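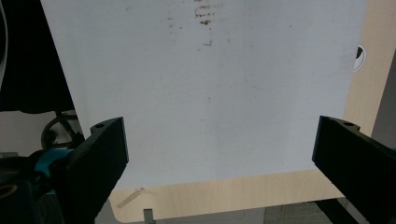
Mirkamell wishes to know whether the statement issued on the singer's behalf in April may now be quoted in full, and whether the list should treat the matter of the cancelled television appearance as closed. The question was put to us in these terms:

> The members' page still carries the first version of the story, in
> which Jasińska was said to have left the studio after a disagreement
> with the presenters. Her management has since told two entertainment
> programmes that she was suffering from a throat infection and had been
> advised to rest her voice. Are we permitted to reproduce that, and will
> the earlier item be taken down? Several of us hold tickets for the
> Droltard date and have had no word from the box office.
>
> Mirkamell

The following is the position of the list administration.

The first item was taken from a gossip column and was posted before any comment had been received from the management. It has been withdrawn from the members' page and replaced by a short notice. Copies remain in the list archive, where messages are not altered after distribution, but a correction has been attached to the head of the thread.

The management's statement may be quoted in full, provided that nothing is added to it. It says that Jasińska was unwell on the morning of the recording, that she attended the studio as agreed, and that the decision not to perform was taken by her and accepted by the producers. It does not mention a disagreement. Members are asked not to attribute to her any remark which does not appear in the statement, including those circulated on fan accounts during the same evening.

As regards the Droltard concert, the promoter, Flukow, has confirmed that it will go ahead at the advertised time of 7.30 pm. Tickets already issued remain valid. The allocation reserved for members of this list was 279 seats, all of which have been assigned. The hall has a capacity of 2,170 for this event and Flukow does not expect to release further seats. Members who no longer wish to attend should return their tickets to the box office directly, quoting the booking reference, and should not offer them for sale through the list.

The meeting with the singer after the concert has been cancelled at the request of her management. Those who had paid the supplement will be refunded by Flukow to the card used for the booking. Refunds cannot be handled by the administration and we hold no payment details.

We have also received a number of messages concerning her health in general, some of them forwarding photographs taken outside a private address. These have not been distributed. The rule on private addresses applies to photographs as well as to text, and members who send such material again will have their posting rights suspended.

Replies to this message should keep the present subject line. Messages longer than 200 lines will be held for approval.

List Administration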